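# Prosovholm tabletop cell guidelines

The **Prosovholm tabletop cell guidelines** are a set of working rules for small two-arm robot cells in which everyday objects are handled on a table. They were drafted at the Prosovholm workshop by Valentin Crăciun and are also used, with changes, at Zidham. The guidelines have no legal force and do not replace a risk assessment or the arm maker's manual.

## Scope

The rules cover cells with two arms fixed along one side of a shared table. They deal with layout, cables, loose objects, shared space between the arms and record keeping. Mobile robots and cells with a conveyor are left out.

## History

The first version was a single sheet pinned up at Prosovholm. It grew to 76 numbered rules, many of which repeated each other, and was cut to 60 in the second edition, published in May. The Ilie supplement, named after the project it was written for, added rules on soft goods such as clothing, bags and shoes. Guvodano, a parts supplier, prints a short form of the text in its catalogue.

## Main provisions

### Layout

Arm bases must be bolted down and checked for movement at the start of each shift. Tools and spare items may be kept in trays or baskets on the side walls. Anything left on the table during a run has to be entered on the run sheet, whether or not it is part of the task.

### Cables

Cable conduit must have enough slack for the full reach of the arm and must not pass between the fingers of a gripper. Circuit boards are to be placed where their indicator lights can be seen from the operator's side.

### Shared space

The middle of the table is treated as shared. When both grippers are working on the same object, speed is limited and one arm is named as the lead. The other may close only after the lead has stopped – a rule that Zidham applies to hard objects only.

### Soft goods

Laces, straps and drawstrings count as separate hazards, as they can catch on a finger. The Ilie supplement asks for a wrist camera view as well as a fixed view whenever shoes are handled. 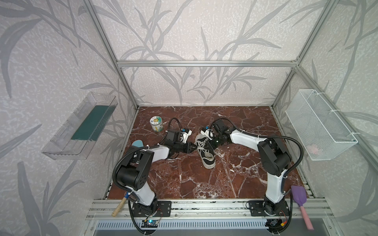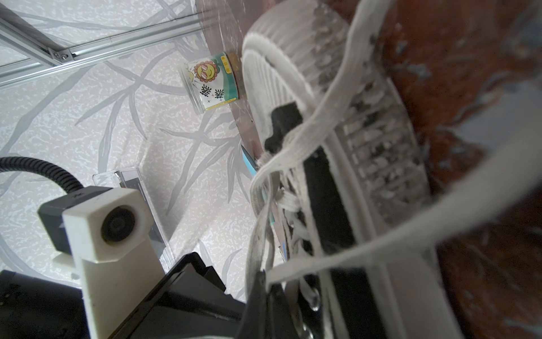 ## Records

Each run sheet lists the objects, the lead arm and any stop made by the operator. Sheets are kept for 112 days at Prosovholm. Zidham keeps only those from runs with an unplanned stop, and its operators have 10 minutes after such a stop to fill in the cause.

## See also

- Risk assessment
- End effector
- Emergency stop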